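Night cleaning

Night cleaning is the practice of cleaning offices, schools and other shared buildings after the people who use them have gone home. It is the usual arrangement in commercial buildings across much of the world, and it has shaped the hours, pay and tools of the trade, along with the widespread belief among office workers that wastebaskets empty themselves. Its opposite, in which cleaners work during business hours, is called day cleaning or daytime cleaning.

Overview

A night cleaning shift in an office building typically starts between the end of the business day and the middle of the evening, and may run until shortly before the first tenants come back. Smaller buildings are often finished in one short visit. Larger ones may keep a crew on site all night, with floor work left to the hours when there is the least chance of a footprint.

The work is generally split into routine tasks, done every shift, and periodic tasks, done on a longer cycle. Routine tasks include trash removal, restroom cleaning, vacuuming and wiping down break room surfaces. Periodic tasks include carpet extraction, stripping and refinishing hard floors, high dusting and the cleaning of vents and light fixtures. The line between the two is a matter of contract, and the inside of the microwave is a well-known border dispute.

Terminology

The words used for the shift vary by region and employer. "Second shift" and "evening shift" usually refer to work that ends by midnight. "Third shift," "overnight" and "graveyard" refer to work that goes past it. In some contracts "night cleaning" covers both, while in others it is a separate line item with a separate rate, a distinction that tends to be discovered when the first invoice arrives.

A "lockup" is the final round of a shift, in which lights are turned off, doors are checked and the alarm is set. A "callback" is a return visit to fix something missed or something a client says was missed.

History

Cleaning after hours is older than the office building. Markets, theaters and railroad stations were commonly swept once the public had left, there being little point in sweeping around it. The practice spread with large office blocks, whose owners wanted corridors clear during the day, and with the noisy electric vacuum cleaner, which gave everyone else a good reason to want the cleaners gone.

The growth of contract cleaning made the arrangement more common. A contractor with several buildings could send one crew from site to site in a single evening, an option that was harder to manage in daylight traffic. Many cleaners also held a day job, and employers came to treat this as a feature of the work.

Organization of work

Two systems are widely used. Under zone cleaning, each cleaner is given an area and does everything in it. Under team cleaning, each cleaner has a specialty, such as restrooms, vacuuming or trash, and passes through the whole building doing only that. Zone cleaning makes it easy to tell who forgot the third-floor kitchen. Team cleaning makes it easy to say that it was somebody else.

Supervision is lighter at night than by day. A supervisor may cover several sites and see each of them only briefly, so contractors rely on checklists, inspection rounds and sign-in systems. The client's own representative is usually asleep, and judges the shift the next morning by what is left of it. Good work is difficult to detect by this method.

Communication between cleaners and occupants takes place mostly in writing. Many buildings keep a logbook at the front desk or in the janitor's closet. Where there isn't one, the sticky note serves. Cleaning manuals advise clients to make their notes short, dated and specific. "Please clean better" fails on all three points.

The Droltmont study

A frequently retold case among building managers is that of Droltmont, an office complex whose management compared the two schedules side by side. The trial was designed by Érica Frota, a facilities consultant, and began on March 4, 2019. One building, Noditz House, moved to day cleaning. Its neighbor, the Rao Building, stayed with its existing night crew from the contractor Pleramex.

The trial covered 54 offices in the two buildings and ended in April. Complaints at Noditz House fell from 15 to 4 over the period. Frota's report was cautious about the reason. Occupants who had met the cleaner, she wrote, were more likely to mention a problem in the hallway than to file it on a form, and a complaint made in a hallway was not counted. Evening lighting use in the building also dropped, and the report was more willing to stand behind that.

The Rao Building recorded seven complaints, all from the same office. Its tenants voted to keep the night crew. The report quotes one of them as saying that the present system worked well and that he had never given it any thought.

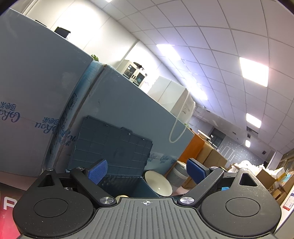

Both schedules were kept after the trial. The management company described the result as "encouraging," without saying which one.

Working conditions

Night work is associated with disturbed sleep, irregular meals and less time with family. Transportation is a recurring difficulty, as many bus and train lines cut service in the late evening, and a shift that ends at an awkward hour can add a long wait to the working day. Some employers offer a higher rate for overnight hours. Others offer parking.

Working alone is common in small buildings. Safety guidance generally recommends a check-in routine, a charged phone and good lighting along the route to the dumpster. It also recommends that cleaners be told in advance about anyone staying late, a courtesy to both parties. Accounts of the trade are rich in stories about a vacuum cleaner, a dark corridor and an accountant working on a deadline.

Supporters of the shift point out that it has its own attractions. Floors can dry undisturbed, large machines can be moved through empty corridors, and a cleaner can finish a room without being asked to come back in ten minutes. Many experienced workers prefer it for these reasons and decline day positions when they are offered.

Comparison with day cleaning

The case for day cleaning rests mainly on energy, staffing and visibility. A building with no one in it after business hours can be dark and unheated. Daytime jobs are easier to fill and easier to combine into full-time posts. Spills can be dealt with when they happen, and restrooms can be serviced while they are in use, or at least between uses.

The case against it rests mainly on noise, wet floors and the feelings of the occupants. Quieter vacuums and low-moisture methods have weakened the first two objections. The third has proved more durable. In buildings that make the switch, occupants are usually asked to clear their desks, lift their feet and say good morning, and managers report that compliance varies.

Hybrid schedules are now common. A day porter looks after lobbies, restrooms and break rooms, and a smaller night crew handles carpets, hard floors and anything that involves a loud machine or a strong smell. The porter and the crew seldom meet. Each is generally of the opinion that the other one is leaving the mop heads wet.

See also

Day porter
Floor finishing
Janitor's closet
Shift work
Team cleaning
Waste collection in office buildings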